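A bancada da cozinha, de ponta a ponta
Galeria – 2024-09-11
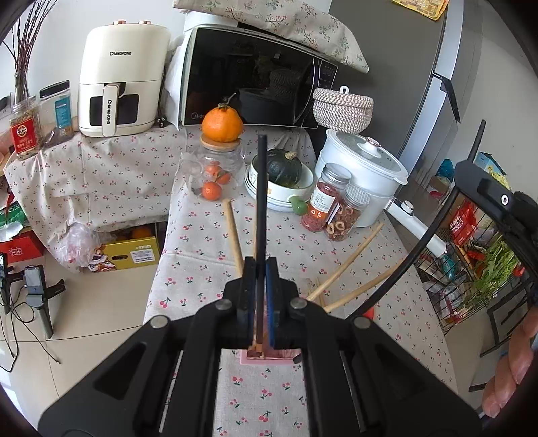 Guardar comida à vista só funciona quando cada coisa tem o seu lugar, e esta galeria é sobre isso: uma bancada comprida, usada todos os dias, onde os aparelhos ficam atrás e os frascos à frente. A toalha é de fundo bege claro, com cerejas pequenas e folhas verdes, e cobre a bancada por baixo de tudo. Em abril mudámos a ordem das coisas e desde então pouco se mexeu. Seguem as notas de arrumação, da esquerda para a direita.

Ramos
Ramos nus, avermelhados, numa jarra de vidro. Ficam no canto esquerdo, ao fundo, e servem só de enfeite.

Potes de plástico
Dois, ao lado da jarra. O mais alto é transparente, de tampa preta e rótulo azul; o outro tem rótulo vermelho com texto em chinês.

Fritadeira de ar
Uma CHANGHONG creme. Usamo-la quase sempre para legumes: 300 gramas de cada vez, sem encher o cesto.

Micro-ondas
Midea, de porta preta. Por cima, um pano branco com raminhos verdes. O pano tira-se e lava-se com as toalhas de mesa.

Cesto redondo
Entrançado, creme com riscas castanhas e com tampa. Fica encostado à frente do micro-ondas, do lado direito.

Fruta
Tangerinas pequenas dentro do frasco com tampa de bambu, e uma laranja grande pousada em cima. O frasco foi comprado na Odera e já teve arroz, depois massa.

Abóbora
Verde-escura, numa taça branca. Vai para a sopa quando houver tempo – até lá, aguenta bem fora do frigorífico.

Panela
Branca, com tampa de vidro, sobre uma base elétrica também branca.

Bagas de goji e fruta seca
Em frascos de vidro com tampa de metal, mesmo à frente da panela. As bagas têm rótulo branco; a fruta está cortada em rodelas. Convém fechar bem as tampas depois de cada uso.

Pauzinhos
De madeira clara, em cima da toalha. O lugar habitual é a gaveta de baixo, junto às colheres.

Texto e notas: Stelios Tsoukalas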